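가정용 공유기

가정용 공유기는 하나의 인터넷 회선을 여러 기기가 함께 쓸 수 있도록 중계하는 네트워크 장비이다. 영어권에서는 흔히 홈 라우터라고 부르며, 한국어에서는 회선을 나누어 쓴다는 기능에 주목하여 '공유기'라는 이름이 굳어졌다. 기술적으로는 라우터, 스위치, 무선 접속 장치, 방화벽, 주소 할당 서버의 기능을 하나의 상자에 모은 복합 장비에 해당한다.

이 문서는 가정과 소규모 사무실에서 쓰는 공유기를 다룬다. 통신 사업자의 기간망에서 쓰는 대형 라우터에 대해서는 '라우터' 문서를 참고할 수 있다.

명칭

한국에서는 '인터넷 공유기', '유무선 공유기', '와이파이 공유기'라는 말이 섞여 쓰인다. 무선 기능이 없는 제품은 '유선 공유기'로 구분한다. 통신사가 설치하는 모뎀이나 광 단말 장치와 혼동하는 일이 잦지만 역할이 다르다. 모뎀은 외부 회선의 신호를 집 안에서 쓸 수 있는 형태로 바꾸고, 공유기는 그 뒤에서 내부 기기들 사이의 통신과 외부로 나가는 통신을 정리한다. 두 장치를 합친 일체형 제품도 있으며, 이 경우 사용자에게는 상자 하나만 보인다.

역사

초기의 가정용 인터넷은 컴퓨터 한 대를 전화선 모뎀에 직접 연결하는 방식이었다. 집에 컴퓨터가 두 대 이상 있으면 번갈아 접속하거나, 한 대를 켜 둔 채 다른 컴퓨터의 통신을 대신 처리하게 했다. 1990년대 후반 케이블 모뎀과 디지털 가입자 회선이 보급되면서 상시 접속이 가능해졌고, 한 회선에 여러 대를 연결하려는 수요가 커졌다. 이 무렵 주소 변환 기능을 넣은 소형 전용 장비가 시장에 나왔다.

무선 랜 규격이 표준화되고 노트북 컴퓨터에 무선 기능이 기본으로 들어가면서 공유기의 형태도 바뀌었다. 유선 단자만 있던 상자에 안테나가 붙었고, 2000년대 중반 이후에는 무선 기능을 갖춘 제품이 일반적인 선택이 되었다. 스마트폰이 보급된 뒤로는 유선 단자를 한 번도 쓰지 않는 가정도 생겼다.

구조와 기능

주소 변환

통신사는 보통 한 가정에 공인 주소를 하나 할당한다. 공유기는 이 주소를 외부에 내세우고 내부 기기에는 사설 주소를 나누어 준다. 내부 기기가 바깥으로 신호를 보내면 공유기는 출발지 주소와 포트 번호를 바꾸어 내보내고, 응답이 돌아오면 변환표를 보고 해당 기기에 전달한다. 이 과정을 네트워크 주소 변환이라 한다. 외부에서 먼저 시작된 연결은 변환표에 대응하는 항목이 없어 대개 버려진다. 외부에서 내부 기기에 접속하려면 특정 포트를 지정된 기기로 넘기는 포트 포워딩을 설정해야 한다.

주소 할당

새 기기가 접속하면 공유기는 동적 호스트 구성 프로토콜을 이용해 주소, 기본 게이트웨이, 이름 서버 정보를 알려 준다. 주소에는 임대 시간이 있으며, 기기는 시간이 끝나기 전에 갱신을 요청한다. 프린터나 저장 장치처럼 주소가 바뀌면 불편한 기기는 물리 주소를 등록해 늘 같은 주소를 받게 할 수 있다.

유선 단자

대부분의 제품은 외부 회선용 단자 한 개와 내부 기기용 단자 여러 개를 갖춘다. 외부 회선용 단자는 WAN, 내부용 단자는 LAN으로 표시하고 색을 달리하는 경우가 많다. 단자가 모자라면 내부용 단자 하나에 스위치를 연결해 늘린다.

무선 접속

무선 기능은 주로 2.4GHz와 5GHz 대역을 사용하며, 일부 제품은 6GHz 대역도 지원한다. 2.4GHz는 벽을 비교적 잘 통과하지만 쓰는 기기가 많아 혼잡하다. 5GHz는 속도가 빠른 대신 장애물에 약하다. 두 대역을 같은 이름으로 묶고 기기가 알아서 고르게 하는 기능도 널리 쓰인다.

설치 위치와 환경

무선 신호는 공유기에서 멀어질수록 약해지고, 콘크리트와 금속, 물에 의해 크게 줄어든다. 따라서 집의 중앙에 가깝고 바닥에서 떨어진 곳이 권장된다. 그러나 외부 회선이 들어오는 지점은 대개 현관 옆 단자함이나 거실 벽의 구석이고, 사용자는 선을 새로 까는 대신 그 자리에 장비를 모아 두는 경우가 많다. 주거 설비를 연구하는 블라스타 유리치(Vlasta Jurić)는 300가구의 장비 위치를 조사한 보고서에서, 설치 기사가 처음 놓은 자리가 몇 해 뒤에도 그대로 유지되는 경향을 지적하였다.

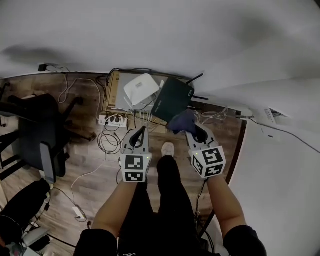 공유기의 발열은 처리 장치와 무선 송신부, 전원 회로에서 생긴다. 가정용 제품은 소음을 피하려고 냉각 팬을 넣지 않는 일이 많고, 외장에 뚫린 통풍구로 더운 공기가 빠져나가게 설계한다. 통풍구의 위치는 제품마다 달라 윗면에 있는 것도 있고 옆면이나 밑면에 있는 것도 있다. 벽의 구석에서 다른 네트워크 장비와 케이블 사이에 공유기를 두면 공기의 흐름이 줄기 쉬우며, 사진의 검은색 공유기처럼 앞쪽 가장자리에 천이 걸쳐진 경우에는 천이 통풍구나 표시등을 덮지 않는지 살펴야 한다. 내부 온도가 높아지면 일부 제품은 처리 속도나 송신 출력을 낮추고, 심하면 스스로 다시 시작한다.

습기도 고장의 원인이 된다. 욕실과 맞닿은 벽이나 창틀 아래는 결로가 생기기 쉽다. 전자레인지는 2.4GHz 대역에서 간섭을 일으키므로 주방에 둘 때는 거리를 띄운다. 어항이나 큰 거울 뒤에 두는 것도 신호에 불리하다.

배선

내부 배선에는 꼬임쌍선 케이블을 쓴다. 카테고리 5e 케이블은 1Gbps 통신에 쓸 수 있고, 그보다 빠른 통신에는 카테고리 6 이상의 케이블을 쓰는 일이 많다. 케이블을 심하게 꺾으면 내부 도선의 꼬임이 흐트러져 오류가 늘 수 있다. 전원선과 오랜 구간을 나란히 두는 것도 피하는 편이 좋다. 여러 가닥을 정리할 때는 벨크로 띠가 적합하며, 플라스틱 타이를 세게 조이면 피복이 눌린다. 양 끝에 같은 이름표를 붙여 두면 나중에 단자를 찾는 시간이 줄어든다.

넓은 집에서의 구성

한 대로 집 전체를 덮기 어려울 때는 다음과 같은 방법을 쓴다. 중계기는 무선 신호를 받아 다시 내보내는 장치로 설치가 쉽지만, 같은 채널로 받고 보내는 제품은 속도가 떨어진다. 메시 방식은 여러 대의 장비가 하나의 망처럼 동작하며, 이동하는 기기를 가까운 장비로 넘겨 준다. 장비 사이를 유선으로 이으면 무선 대역을 온전히 기기 접속에 쓸 수 있다. 전력선 통신은 전기 배선을 이용하는 방법인데 집 안의 분전 구조에 따라 성능 차이가 크다.

집합 주택에서는 이웃의 공유기가 가장 큰 변수이다. 자시츠(Sasitz)의 한 공동 주택 단지에서는 181세대가 저마다 장비를 운용하면서 2.4GHz 대역의 채널이 심하게 겹쳤고, 관리 사무소가 입주민에게 채널 선택 안내문을 배포하였다. 안내문은 1번, 6번, 11번 채널 가운데 하나를 고르고 채널 폭을 20MHz로 유지하도록 권하였다.

보안

공유기는 외부망과 내부망의 경계에 놓이므로 공격의 대상이 되기 쉽다. 흔한 문제는 초기 관리자 암호를 바꾸지 않은 채 사용하는 것이다. 무선 암호화는 WPA2나 WPA3가 쓰이며, 오래된 WEP 방식은 짧은 시간에 풀리므로 쓰지 않아야 한다. 원격 관리 기능은 필요하지 않으면 꺼 둔다. 단추 하나로 기기를 연결하는 WPS 기능도 핀 번호 방식에 약점이 알려져 있다.

펌웨어는 공유기를 움직이는 내장 소프트웨어이다. 제조사는 결함을 고친 새 판을 배포하지만, 자동 갱신이 없는 제품에서는 사용자가 관리 화면에서 직접 설치해야 한다. 갱신 도중 전원이 끊기면 장비가 켜지지 않을 수 있다. 손님용 망을 따로 두면 방문자의 기기와 가전제품을 주 내부망에서 분리할 수 있다.

주안나 지엘린스키(Zuzanna Zieliński)는 저서에서 가정용 공유기를 '집에서 가장 오래 켜져 있으면서 설정 화면은 가장 적게 열리는 컴퓨터'로 묘사하였다.

표시등

공유기에는 전원, 외부 회선, 무선, 유선 단자의 상태를 알리는 표시등이 있다. 깜박임은 대개 자료가 오가고 있음을 뜻하고, 외부 회선 표시등이 꺼지거나 붉은색이면 회선 쪽을 먼저 점검한다. 색의 의미는 제조사마다 다르므로 설명서를 확인한다. 침실에 두는 경우를 위해 표시등을 끄는 설정을 둔 제품도 있다.

고장과 점검

접속이 끊길 때는 유선으로 연결한 기기에서도 같은 증상이 있는지 확인한다. 유선은 정상이고 무선만 끊긴다면 채널 혼잡이나 위치의 문제일 수 있다. 둘 다 끊긴다면 모뎀과 외부 회선, 전원 어댑터를 차례로 살핀다. 어댑터는 전압과 전류 규격이 맞아야 하며, 단자 모양이 같다고 다른 장비의 것을 끼우면 고장의 원인이 된다. 초기화 단추를 길게 누르면 공장 출하 상태로 돌아가고 저장된 설정은 지워진다. 접속 계정을 요구하는 회선에서는 초기화 전에 계정 정보를 적어 두어야 한다.

폐기

사용을 마친 공유기는 소형 폐가전으로 분류하여 배출한다. 무선 암호와 접속 계정이 내부에 저장되어 있으므로 배출하기 전에 초기화한다. 통신사에서 빌린 장비는 해지할 때 반납 대상이며, 어댑터와 케이블도 함께 돌려주어야 하는 경우가 있다.

같이 보기

라우터
네트워크 주소 변환
무선 랜
메시 네트워크
모뎀

이 문서는 2025년 10월 18일에 마지막으로 편집되었다.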